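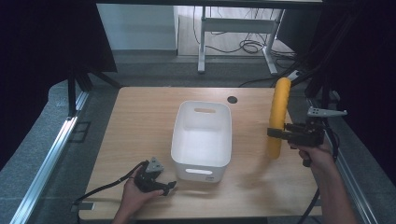

Home & Tidying

One empty white bin, and I'm already feeling smug! I've been putting off the toy and craft corner since August, and on Tuesday I finally gave in and bought storage. I went for plain plastic ones with rounded corners and an oval hole at either end to get your fingers through - dull to look at, I know, but I can carry one down the stairs without it slipping.

The foam is going in first. If you've ever had yellow foam cylinders about the place (ours get used for everything from swimming to sword fights) you'll know they won't stack and they roll under whatever is nearest. Stood upright they take up hardly any room, so the long ones go in on end and the offcuts get squashed down the sides.

I looked at the lidded boxes in Udden as well, but we never put lids back on in this house. Two bins should do it, one for foam and one for felt and wool. If you've cracked the wool problem, do write in - mine is one big knot and I'm open to anything. Next month, the drawer under the kettle.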